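Home | Ask | Cars & Travel | Cleaning | Sewing | Log in

Best way to protect light leather seats without spending a fortune?
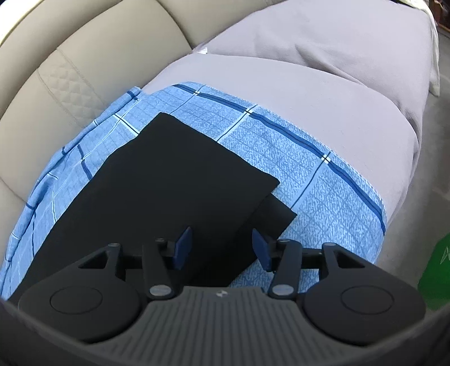 Layers so far: grey cover, then the blue check on top.

Posted by Binow_Bev, May 19, 2022
214 views | 2 shares

Hello all, hoping some of you clever people can help. We bought a second-hand car over the winter and I fell for the beige leather, all quilted and lovely, which was daft of me as we live up a muddy lane outside Bivcombe and I am forever carting things about. I've been putting a light grey fabric cover over the seat and then a blue checked cloth over that, so I only have to wash the cloth and leave the cover alone.

It looks quite cheerful! But the whole lot slides about. Every time someone gets out, the check goes with them, and the grey one ends up in a big fold that you can feel through your coat. I've tried tucking it down the gap at the back and it stays put until the first roundabout.

I also worry about colour coming off on the leather. The check has dark navy stripes in it and I've no idea if they'd run if somebody sat down in a wet coat. Do I need to worry, with the grey in between? And is there a way of keeping it all still that doesn't mean pins? I don't want pins anywhere near that seat.

I did look at fitted covers but the ones I liked at Valdovinos were a silly price.

Share | 5 comments

Xóchitl Salinas
Member, 523 posts

I had pale seats for years, so I've been through all this. Do the dye first as it's the easy bit. Wet a corner of the checked cloth, put it on an old white pillowcase and press it with a warm iron for a minute. If any blue comes through, wash the cloth on its own a few times and try again. Do the same with the grey while you're at it - it's the one touching the leather, and greys can surprise you. Anything that still leaves a mark after that, I wouldn't have on the seat at all.

For the sliding, stitch the two layers together. Just a line of big tacking stitches along the back edge and another down each side, so you can snip them out on wash day. Then sew a length of wide elastic to each back corner and hook it behind the seat, under the headrest posts if yours come up. Mine held from September right through to the spring and I only redid one corner.

Two warnings. If there's an airbag in the side of the seat (look for a little tag or check the handbook), don't wrap anything round that side or tie it down across it. And whip the covers off if they get damp. I left a wet one on over a weekend once and the leather went horribly stiff and I had to go at it with conditioner for ages.

Helpful (31) | Reply | Share

cistereck_dave
New member

just get a dog blanket, the sort with a rubbery back. ours was cheap off the market and hasn't moved since

Helpful (4) | Reply | Share

Mrs T from Bivcombe
Member, over 2000 posts

I'd be a bit careful with the rubbery sort on pale leather, my sister's left a faint yellow patch after a hot summer and it never came out. The open mesh stuff you put under rugs might be kinder, but I'd still lift it every week or so and have a look.

Agree with Xóchitl about the elastic. If you can't sew, a haberdasher will sell you those clip straps meant for keeping fitted sheets on. They work on seat covers too, only make sure the clip sits on the fabric and the metal isn't rubbing on the seat. And smooth the grey one flat before you put the check down, I think half your trouble is that fold!

Helpful (12) | Reply | Share

Related
Getting biro off cream leather
Can I wash a car seat cover in the machine?
How to stop a sofa throw slipping
Muddy boots and carpet mats - what do you use?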